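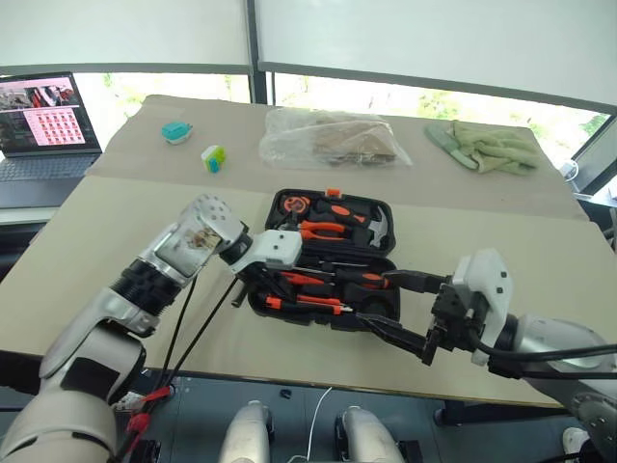

*The Lougher household tool set, open on a cardboard-covered table.*

I bought the Lougher set in October, after years of keeping my tools in a kitchen drawer with the takeout menus. It cost $40, which is the price at which you stop expecting heirlooms and start hoping the hammer head stays on.

It has. The claw hammer is small, more of a picture-hook hammer than a framing hammer, and I wouldn't take it to a deck. For tacks, trim and the odd stubborn shelf peg it's fine. The grip is the same orange and black as nearly everything else in the box, so you will never lose it in the grass and you will never mistake it for something expensive.

**The case.** Black plastic, opens flat into two halves, and everything has its own place. The pliers lie at a slant in the lid side with the tape measure and hammer for company. Getting tools out is easy. Getting them back in is a shape-sorting exercise for adults, and the pliers go in exactly one way, which I find on the third try. The orange latch is stiff. I've stopped wearing my good fingernails to this job.

**Tape measure.** Reads easily, locks firmly, comes home with a snap that frightens the cat.

**Screwdrivers.** Decent tips, comfortable handles. My Samura driver is nicer in the hand and cost as much as half this kit, so it ought to be.

**Utility knife.** The weak spot. The slider sticks, and the blade it came with gave up on its second moving box. Put a fresh one in right away. I do all my cutting on flattened cardboard anyway, and the table underneath has thanked me.

My neighbor Gunnel Dalen owns the big Prarkton chest with the drawers on bearings. She has borrowed my pliers twice.

Good for: a first apartment, a glove-box-sized budget, flat-pack furniture.
Bad for: plumbing, pride.

3 out of 5. It would get another half star for a better knife.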